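豆を煮る日は、朝から機嫌がいい
食堂「Totau」店主 Sơn Kiều(ソン・キエウ)さんに聞く

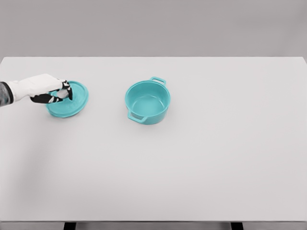 ふたと鍋。どちらも青緑色

Junholmの駅から川沿いに歩いて、Le Goffというパン屋の角を曲がると、もう豆の煮える匂いがする。豆料理だけを出す食堂「Totau」は、昼時になると通りまで人が並ぶ。店主のSơn Kiềuさんに話を聞いたのは2026年6月、仕込みが一段落した午後のことだ。席に着くなり小皿が出てきた。白いんげんをオリーブ油とレモンで和えたもので、これがもう、びっくりするほどおいしい!

「まず食べてください。話はそのあとで」とKiềuさんは笑う。「豆って、説明を聞いてから食べると真面目な味になっちゃうんですよ。体にいいとか、繊維がどうとか。うちでは先に口に入れてもらうことにしています」

店を開いて20年になる。最初の看板には「スープと軽食」と書いてあったそうだ。豆だけの店になったきっかけは、開店して間もないころ、仕入れを間違えてひよこ豆が山ほど届いたことだった。

「一袋のつもりが、倉庫に入りきらないくらい来たんです。返品もできなくて、毎日ひよこ豆。スープにして、つぶして、揚げて、サラダにして、最後は甘く煮て。そうしたら常連さんが『明日は何の豆?』と聞くようになった。こっちはひよこ豆しかないのに(笑)。じゃあ別の豆も置いてみようか、と」

いま手元にあるレシピは106種類。表紙の取れかけたノートに、青いインクでびっしり書いてある。見せてもらうと、材料の横に「雨の日は長め」「塩、思ったより要る」「Amedeoは嫌い」といった書き込みがある。

Amedeoとは、豆農家のAmedeo Serraさんのことだ。丘の向こうのSkusovで豆を育てていて、Totauの豆の大半はSerraさんの畑から来る。豆農家なのに苦手な豆料理があるのかと尋ねると、ちょうど納品に来ていた本人が厨房から顔を出した。

「甘いのがだめなんだ。豆はしょっぱいものだよ。Sơnの小豆のお汁粉はきれいだと思うけど、食べるのは別の人に任せる」

「ベトナムの祖母のチェーも出したんですよ。緑豆とココナッツの。一口で匙を置かれました」とKiềuさん。ふたりのやりとりは終始この調子で、聞いているこちらまで楽しくなってくる。

Skusovの畑で作っている豆は4種類ある。白いんげん、うずら豆、そら豆、それに地元で「灰豆」と呼ばれる小粒のえんどう。灰豆は一時期ほとんど作る人がいなくなっていて、Serraさんは近所の納屋に残っていた種を分けてもらって始めたという。

「見た目は地味だし、収量も少ない。さやが低いところにつくから腰も痛い。でも煮汁がうまいんだよ。栗みたいな匂いがして、飲むとちょっと甘い。甘いのは嫌いだけど、あれは別」

その煮汁を、Kiềuさんは絶対に捨てない。冬はそのままスープに、夏は冷やして玉ねぎのすりおろしと合わせる。昨年の灰豆祭りでは、この冷たいスープが2000杯を超えて出たというから、小さな町にしてはちょっとした騒ぎである。

「Le Goffさんが祭り用に小さい丸パンを焼いてくれたんですけど、昼過ぎにはもうなくて。パンが切れたらスープも止まるかなと思ったら、みんな立ったまま飲んでるんです。子どもがおかわりに来るのがいちばんうれしかったですね」

家で豆を煮るのは面倒だ、という声はよく聞く。筆者も長らく缶詰派だった。正直にそう言うと、Kiềuさんは身を乗り出した。

「缶詰、いいじゃないですか! 私も家では使いますよ。ただ、乾いた豆を一度だけ、休みの日に煮てみてほしい。寝る前に水に浸けて、朝になったら水を替えて火にかける。沸いたら弱火。あとは本を読んでいればいいんです。ときどき水が減っていないか見て、一粒つまんで食べてみる。舌でつぶれたらおしまい」

塩はいつ入れるのか。これは客にもよく聞かれるらしい。

「私は浸けるときに少し、煮上がりにもう少し。最初に入れると固くなるとよく言われますけど、うちの豆ではそう感じたことがないんです。Amedeoは最後にしか入れない派で、これはもう何年も喧嘩しています」

「喧嘩じゃない。僕が正しいだけだ」と厨房から声がした。

煮えた豆は、煮汁に浸けたまま冷ますのがKiềuさんのやり方だ。急いでざるに上げると皮が破れやすく、味も入らないという。残った分は煮汁ごと小分けにして冷凍する。朝、凍ったままの塊を小鍋に入れて、卵をひとつ落とし、黒こしょうを挽く。Kiềuさんの朝食はたいていこれで、話を聞いた翌朝、筆者もさっそく真似をした。あれは癖になる。

最近いちばん夢中になっている豆を尋ねると、少し考えてから、そら豆だと答えた。

「生の季節は短いので、みんな生ばかり食べるでしょう。でも私は乾燥させたのが好きで。水で戻して皮をむいて、にんにくと一緒にとろとろになるまで煮て、苦い青菜を添える。Amedeoのお母さんに教わった料理です。初めて食べたとき、台所で立ったまま二皿食べました」

「三皿だった」とSerraさん。

「……三皿だったかもしれません」

ノートの最後のページには、まだ題名のないレシピが書きかけのまま残っていた。灰豆とトマト、それからクミンに丸がしてあって、横に大きな疑問符がついている。トマトの酸味で豆の香りが負けてしまうので、いまは先にトマトだけをオーブンで乾かす方法を試しているそうだ。

「来週にはたぶん出せます。出なかったら、うまくいかなかったと思ってください」

帰りがけに灰豆を一袋買った。袋の裏には手書きで、浸け時間は一晩、とだけある。

Totauは昼のみの営業。その日の豆は店先の黒板に書かれている。灰豆の量り売りは、なくなり次第終了。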